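Progress report to the Skollex education fund
Student gripper project, second reporting period
Prepared by Ludivine Chevalier, project lead
7 October 2019

Summary

The project is on schedule, with one part of the work behind. The students have a working hand-held gripper, they have started recording demonstrations with it, and the first training runs have been made on the school computer. Sorting and labeling of the recordings is slower than planned. We are not asking for a change to the budget.

Work since the March report

The spring was spent on the gripper body. The first version flexed when the fingers closed on anything heavy, and the students redrew the housing twice. The current version is stiff enough for daily use. Benoît Royer taught the drawing sessions and checked each set of parts before printing.

The finger pads were changed at the same time. Smooth pads let cups and bottles slide, so the group moved to textured ones. Replacement pads are made in batches and take one class period to fit.

Recording began once the students had passed the handling test. They work in pairs. One holds the gripper and carries out the task, the other keeps the log and resets the objects. The target for this period was 200 usable demonstrations. We have 196. The remaining ones will be recorded in the next two sessions.
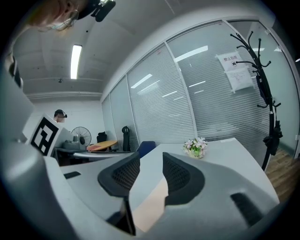

The hand-held gripper with its textured finger pads and square marker, in the office space.

The tasks so far are picking up a cup, moving a bottle from one side of a desk to the other, and putting pens in a holder. The pen task gives the most trouble. Students tend to rush the last part of the movement, and those recordings are often rejected on review.

Two members of the club wrote a script that checks each recording for missing sections of the marker track. It replaced a manual check that used up most of a session. The script still flags some good recordings by mistake and is being corrected.

Training runs

There were 5 runs this period, all on the cup task. The last two used the full set of cup recordings and gave better results on the test arm at Sastesen than the earlier ones. The students have written up each run in the project notebook, including the ones that failed.

Spending

Printing material and pads came in under budget. Storage drives cost more than planned, and the total for the period is $2,036. Receipts are attached.

Next period

Finish the demonstrations, clear the labeling backlog, and begin training on the bottle task. The group has also entered the Nukmont student competition and will need one extra afternoon at Sastesen to prepare. Benoît Royer is arranging the dates.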